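Clurnholm-Rundbrief: Neues aus der Modellbauabteilung

1. April 2022 | von Aba Sowah

Getriebeöl im Differenzial: Was sich über den Winter bewährt hat
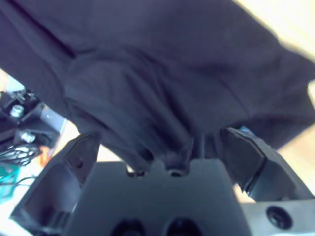
Seit November fahren mehrere Mitglieder ihre Truggys im Maßstab 1:8 mit dickerem Öl im Mitteldifferenzial. Anlass war der neue Belag auf der Strecke in Plevcombe, der deutlich mehr Grip bietet als der alte Lehmboden. Mit der früheren Abstimmung drehten die Vorderräder beim Herausbeschleunigen aus der Haarnadel durch, und hinten fehlte der Vortrieb.

Das Drimitska-Öl hat sich dabei ordentlich geschlagen. Es schäumt kaum und bleibt auch nach längerer Fahrt zäh genug. Beim Einfüllen braucht man allerdings Geduld. Das Gehäuse wird bis knapp über die Kegelräder gefüllt und bleibt dann offen stehen, bis die Luftblasen aufgestiegen sind. Wer den Deckel zu früh aufschraubt, hat später ein Differenzial, das links und rechts unterschiedlich anspricht.

Vor dem Zusammenbau sollte die Papierdichtung erneuert werden. Die alten Dichtungen reißen beim Öffnen fast immer ein, auch wenn man es ihnen nicht gleich ansieht. Die Schrauben über Kreuz anziehen, erst locker, dann fest. Bei den Modellen von Asante sitzt das Tellerrad recht knapp am Gehäuse — hier hilft eine dünne Passscheibe auf der Innenseite des Lagers. Danach muss sich der Antriebsstrang von Hand leicht und ohne Haken drehen lassen.

Zu den Zeiten: Mein eigener Wagen brauchte vor der Umstellung 3.899 Hundertstelsekunden für die Runde auf der langen Variante, danach 3.748. Ein Teil davon geht sicher auf die neuen Reifen zurück, die ich zur selben Zeit montiert habe. Der Wagen lässt sich aber auch ruhiger fahren, vor allem über die Bodenwellen vor der Zielgeraden.

Wer noch mit der Originalfüllung unterwegs ist, muss nicht sofort umbauen. Auf losem Untergrund ist dünneres Öl weiterhin die bessere Wahl, und für Nitro-Modelle mit kleinem Tank lohnt sich der Aufwand nur bei längeren Läufen. Beim Regler bitte die Temperatur im Auge behalten. Ein straffes Mitteldifferenzial belastet Motor und Akku stärker, besonders mit großem Ritzel.

Die Sammelbestellung für Öl und Dichtungen läuft noch. Bisher sind 11 Bestellungen eingegangen. Bitte Viskosität und Fahrzeugtyp angeben — ohne diese Angaben kann ich nichts zuordnen. Die Teile werden an der Strecke ausgegeben, bezahlt wird bei Abholung.

Kontakt: Modellbauabteilung Clurnholm, Postfach 245 | © 2022 Rundbrief Clurnholm | Nach oben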